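Search this site...

What I learned from one month of keeping my trash

By Sneha Sisodia
25/10/2019
2 comments | 762 shares

My mother never bought a garbage bag in her life. In our house the milk packets were washed and hung on the line with two clothespins, next to my school socks, and I was ashamed when friends came. Now I am forty-one, I live in another country, and last month I washed a bread bag and hung it over the faucet. I think she would laugh very much.

It started with a letter from our building. The company which takes the trash will charge by weight, beginning in November. I did not know how much trash I make. My husband said "not much," and I also said "not much," and then we looked at each other. So I decided that for one month I would keep all the packaging, everything except the food waste, and sort it on Friday evenings.

I should explain that I am not a strict person. I tried Keto two years ago and it lasted until my cousin's wedding. I did not want a system with charts. I took three boxes from the basement and wrote on them PAPER, HARD, SOFT, and this was all the system.

PAPER was easy. HARD was mostly yogurt cups and the trays from the tomatoes. But SOFT was full on the second day. I pushed it down with my foot and on the third day it was full again. I had always believed that bottles are the problem, because bottles are what you see in the newspaper. In my home it is the thin things. The bag inside the cereal box, the sleeve around the cucumber, the small bag in which they give you one screw at the hardware store.

When I order from Idasell, each item comes in its own bag, and these bags sit in one more bag. I wrote to them and asked if they could send my order without the inside bags. A polite person answered that my opinion is important. The next parcel was the same.

Friday became a sorting evening, and I started to like it. I put on the radio and make tea, and I go through what came into the house during the week. You remember the week in this way. There was the day I was too tired to cook, there was the birthday. My neighbor asked how I can stand it, and I told her it is more pleasant than folding laundry.
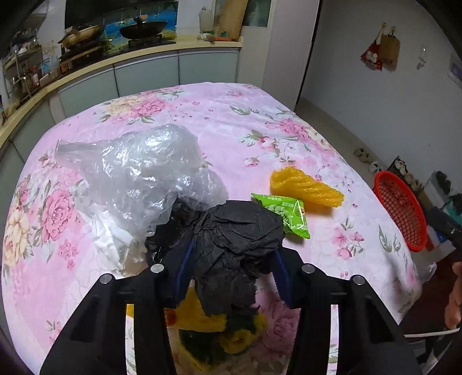
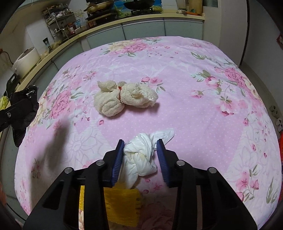
What I changed

I will write only the things which stayed with me after the month, as I also tried some foolish ones (I made my own crackers, and we will not speak of it).

I buy rice and lentils at Cotport, the shop behind the train station, where you can bring your own jar. The woman there weighs the jar first and writes the number on the lid with a grease pencil. It costs a little more than the supermarket. The lentils are better, but the rice is the same rice.

For bread I go to Bianchini with a cloth bag. The first time, the young man put my bread into a paper bag and then put the paper bag into my cloth bag. The second time I was faster and held the cloth bag open under his hands.

I stopped ordering small things one by one. Now I keep a list on the refrigerator and order when it has many lines. Half of the lines I cross out before I order, which my husband says is the true saving.

What I did not manage

Cheese. Also medicine, and the cat's food, because the cat does not accept changes. I read on one blog about a family who fits a whole year in one glass jar. I have respect for them, but I do not believe they have a cat.

My SOFT box still fills up, now in eight days. I called the city to ask where I can bring it, and they gave me the address of a collection point on the other side of the river, open on weekday mornings, when I work. So the bags are waiting in the basement until I have a free day.

Share this post
2 comments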